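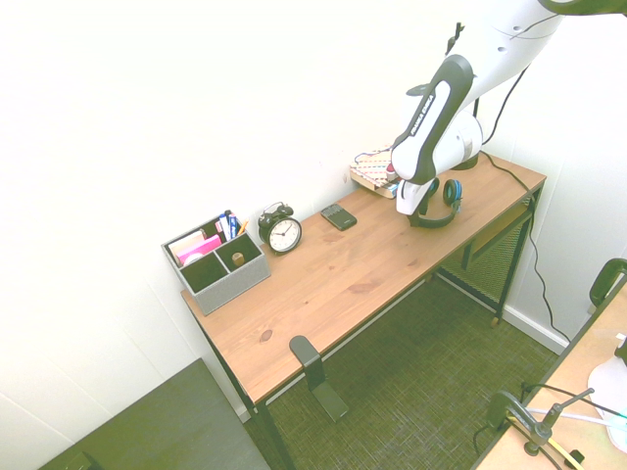

Anathi Zwane holds that a desk should be cleared to bare wood every evening, and that anything still on it in the morning has failed some kind of test. She wrote this to me in reply to my question about the felt organizer. My position is different. A pine top with a few items on it in known positions is quicker to start work at than an empty one.

October 22, 2021. Desk, continued.

Went through the surface from left to right and wrote down what stays.

Felt organizer, gray, left end. Stays. The front-left compartment has pink sticky notes and papers in it, too many of both. The papers should be read and either filed or thrown out. The sticky notes are for use and can remain. Pens and markers are upright in the back compartment. Tested each on the back of an envelope. Two markers were dry and went in the trash. One pen skips on the upstroke but writes if held nearly vertical, so I kept it, which Anathi would count as evidence for her side. The small wooden cylinder in the front right compartment has been there since the desk came from Brellside. Lizelle Nel thinks it is a plug for a shelf hole. I tried it in the holes I could reach under the desk and it fits none of them. Returned it to the compartment.

Alarm clock, black, twin bells. Stays. White face, black numerals, legible from the door. It gains time at a rate I have been tracking in the back of this notebook: 7 minutes over the last stretch without correction. Reset it against the phone. The bells are loud enough that felt or cloth under the feet would be reasonable, and there is an offcut somewhere from the organizer purchase. Not found today.

The black handheld thing with the gray buttons. Undecided. I have been putting it back in the same place for weeks because that is where it was. Asked Wian Baloyi by message and he answered that it was not his. Marlene Batista has not answered. If there is no claim on it by November it goes in the drawer with the chargers.

Books and notebooks, back edge. Stay, with a change of order. The one with the pink, blue and cream stripes is on top because it is in use. The ones beneath are full and could go on the lower shelf. I measured the stack against the shelf opening and it will go in flat but not upright. Flat is acceptable. The drawback is that the shelf is at the right end and low, and I will have to get on the carpet to read the spines.

Headphones, black with blue cups, right end. Stay for now. They take more of the top than any other single item and have no stand. Demano sells a clamp hook that goes under the edge of a desk, rated for tops up to 5 cm. Ours is well inside that. The objection is knees. Anel Radebe fitted one to her own desk, hit it twice, and moved it to the side rail, where it has given no trouble. I would do the same. Trurkley has a similar hook with screws, but I do not want holes in the pine.

Finish. Wiped the top with a damp cloth, then a dry one, along the grain. The honey color has held up well. One ring near the middle, faint, seen only with the lamp low. Besson wax is meant to deal with this and I have most of a can left. It needs the desk clear overnight, which I will not mention to Anathi.

Legs. Black metal, no rust. Tightened the bolts at the left end by a quarter turn each. The right end was already tight. The desk still rocks very slightly on the carpet when I write hard. I put a folded card under the front left foot and it stopped. The card should be replaced with something that does not compress.

Cables. Black one at the back right corner, down the wall to the floor. It hangs free and collects dust where it meets the baseboard. Two adhesive clips would hold it straight. Clips are on the list, along with:

wax cloth, lint free
clamp hook, side rail type
sticky notes, none, there are plenty

Carpet. Vacuumed under the desk and around the bracket. Dark green shows every thread of paper, and there were a lot of them from the notebook with the torn edge. The nozzle does not reach behind the shelf. Used the brush.

Total cost if everything on the list is bought is under 100, and under 70 if the hook waits. The hook will wait. Papers from the organizer tomorrow, before lunch.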